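Flallis: a word list of pattern and wallpaper names

Version 2

What you get

Flallis is a plain text list of the names people have given to wallpaper patterns, with the year of first sale where we could find one. It has 3522 entries. Most of them are flowers. A good many of the rest are flowers with a woman's Christian name in front, and then there is Parka, a brown stripe that sold well and has no connection with coats that any of us could find.

The list began as an index to the Bickerstaff sample books, which Phyllis Bickerstaff kept under the stairs until the stairs were needed for something else. Nam-gil Song typed up the first batch in October and has asked to be thanked for it, so: thank you, Nam-gil.

Files

names.txt, one pattern per line, tab between fields
makers.txt, 354 makers and their spellings
doubtful.txt, see below
CHANGES, written by Jamie Inskip, in whatever mood Jamie was in

Fields

Name, maker, year, colourway, motif. The year may be blank. Colourway is copied as printed, so "Dawn", "Early Dawn" and "Dawn (New)" are three separate colours and we are not going to argue with the trade about it. Motif is one word from our own short list: floral, stripe, trellis, bird, scenic, other. "Other" is doing a lot of work.

Florals cause most of the post. A paper is filed under floral if you would call it floral to a friend. We tried sorting by species and gave up over the daisies, which pattern makers draw however they like. Mixed bouquets get a single entry with the leading flower in the notes, and the leading flower is whichever one Ju-won Moon says it is.

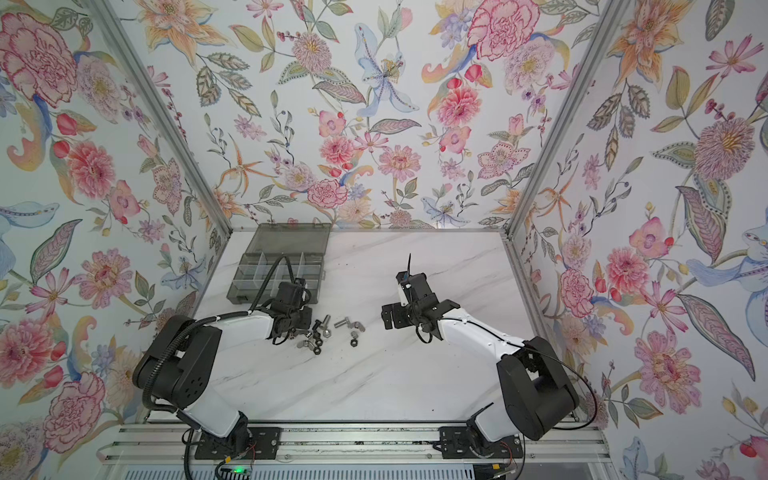 Mixed floral on a pale ground: peony, carnation, lily, dahlia. Filed under floral, leading flower peony.

Doubtful entries

There are 300 names in doubtful.txt. Some come from a single torn page. Some are probably the name of the shop. Zindard appears eleven times as a maker, a pattern and once as a kind of paste, and until somebody finds a dated roll it stays where it is. Please don't merge these into the main list to make the total look better. Bradley Lightfoot did this once and it took until Wednesday to undo.

Known faults

Accents were lost in the first version and have come back unevenly.
Sorting treats "The" as a word, so there is a long and dull stretch under T.
Borders and friezes are left out, apart from the ones that got in.

Corrections

Send one name per message, with the page or the back of the roll if you have it. Memories of your gran's hallway are welcome and get read, but they go in doubtful.txt.

Licence

Use it for anything. If you name a paint after an entry, we would like a tin.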